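Ticket: Contest entry form rejects valid codes
Product: Wuvavport (browser version)
Opened: October 9, 2026
Status: Pending confirmation

Summary: After the last client update, players on the Kaltberg server can't redeem item codes from the fan site contest. The code box accepts the text, the spinner runs, and the game returns error 11. The same codes work on the Sugden server.

Steps to reproduce: Log in on Kaltberg. Open the mailbox and pick Unlock Items. Paste any contest code and press Done.

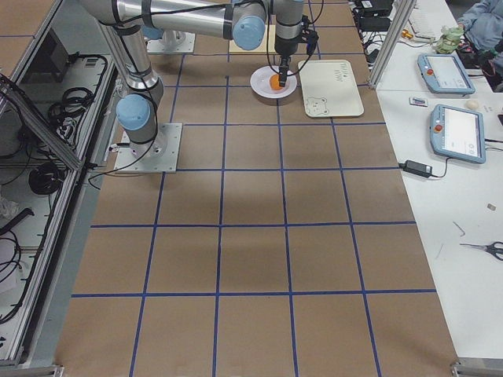
First check was the codes themselves. All 11 were issued in August, none are expired, and none show as used in the admin list. Typing a code by hand instead of pasting it makes no difference.

Second check was the cache. Cleared it in 2 browsers and tried a private window. Same error in both. Turning off the Gevix toolbar add-on did change something - the error takes up to 9 seconds longer to appear, but it still appears.

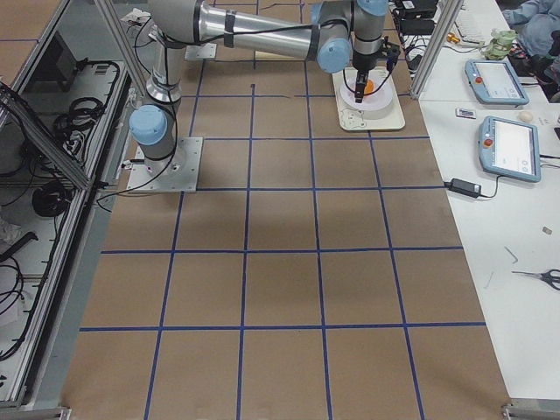 The request log shows the cause more clearly. Kaltberg sends the code in lower case, Sugden sends it as typed. The redeem check is case sensitive, so anything with a capital letter fails on Kaltberg. A test code made only of digits went through on the first try and the puffle hat showed up in inventory.

Workaround for contest winners: redeem on Sugden, log out fully, then log back in on Kaltberg. Items carry over. Don't retry a failed code more than twice in a row, the box locks until the next login. 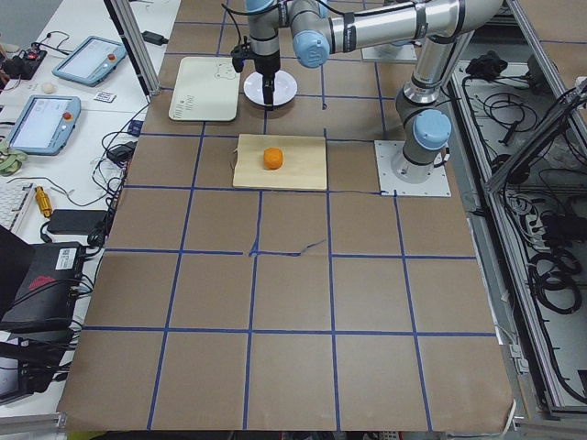 Gevix support: Confirmed on our side, the lower case conversion came in with the new chat filter. Please leave the ticket open until the patch is on Kaltberg, then retest with one mixed-case code and post the result.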